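Flamville Duvet Cover by Horurstead, White with Dark Piping

Item 935. Sold as the cover alone, or as a bed set with two matching pillowcases.

If you have ever stayed somewhere with a really good bed and lain there on the last morning wondering how you might get the same thing at home, the Flamville is the cover we made for you. We have been sewing it in one form or another since 2005, first for a handful of small inns along the coast and later for anyone who wrote in and asked (and a great many of you did, bless you). It is a plain white cover with a narrow dark piping line, and we have changed very little about it over the years apart from better buttons and a deeper opening.

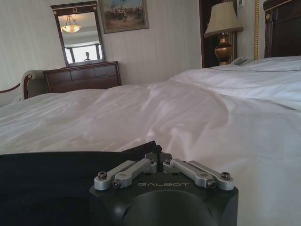
White bedding gets a bad name for being fussy, and we would like to speak up for it a little. Ours is a cotton sateen, woven close enough to feel smooth under your hand and loose enough that you won't wake up too warm in July. It does crease, as cotton will, and we happen to like that; the soft ridges running across the bed are what you should expect from it, and they sit very nicely beside an older piece of furniture such as a brown paneled headboard or a brass lamp with a pleated shade. If you prefer a crisper look, take the cover out of the dryer while it is still a touch damp and smooth it over the bed with your palms. A hot iron will do the job too, if you have the patience for it.

The piping deserves a word of its own. It is stitched into the seam, so there is no raw cord to fray, and it gives the eye an edge to follow when you are making the bed in a hurry. Customers tell us it makes a guest room look finished even when the rest of the room is still waiting on curtains! The pillowcases in the set carry the same dark trim, and they close with a tucked flap at the back. 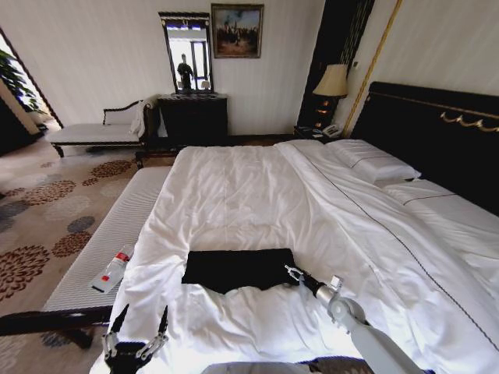

We cut the cover generously, too, because there are few things more annoying than a duvet that stops short of the mattress edge the moment somebody rolls over. On a queen bed you will have a good drop on both sides and enough at the foot to tuck under or leave hanging, whichever way you were brought up. There are 4 inside ties, one at each corner, and they are long enough to make a proper bow. Please do use them — a duvet that has slid down to one end of its cover is nobody's idea of comfort.

A bed like this also makes a very handy place to get the laundry done. Plenty of us fold on the bed, and a smooth, light-colored surface with no pattern on it is pleasant to work on. You can spread a T-shirt out flat, see where the hem and the sleeves are, and get the whole basket squared away before you sit down.
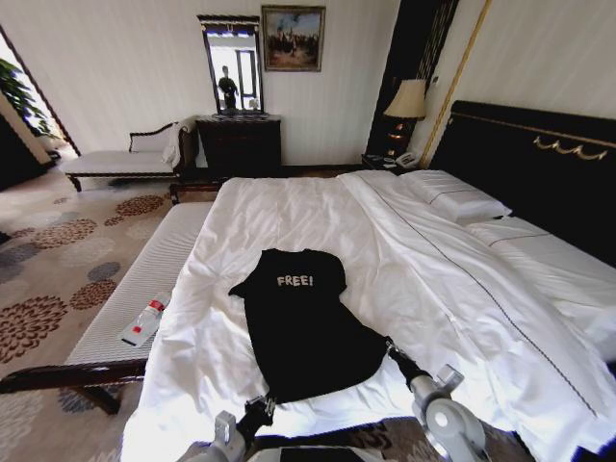
For the foot of the bed, we usually suggest the Stirar bench cushion, made to order in a fine white stripe. It will fit most long wooden benches, and it is firm enough to sit on while you tie your shoes. Our Mofokeng bath towels are a close match for the white of the cover, if you are the sort of person who likes everything to go together.

Washing and care
Wash warm with like colors, and keep the cover apart from new dark clothing for the first few washes. Button it closed before it goes in the machine, or your socks will find their way inside. Tumble dry on low. Skip the fabric softener, which dulls the sateen over time. Chlorine bleach is hard on the piping, so please use an oxygen type if you need one.

Ordering
Available in full, queen and king. Extra pillowcases may be ordered singly. Covers are sewn in small batches, and the king size often sells out by December, so do write to us if you don't see yours listed and we will put your name down for the next batch. Fabric swatches are free on request, with a snippet of the piping attached.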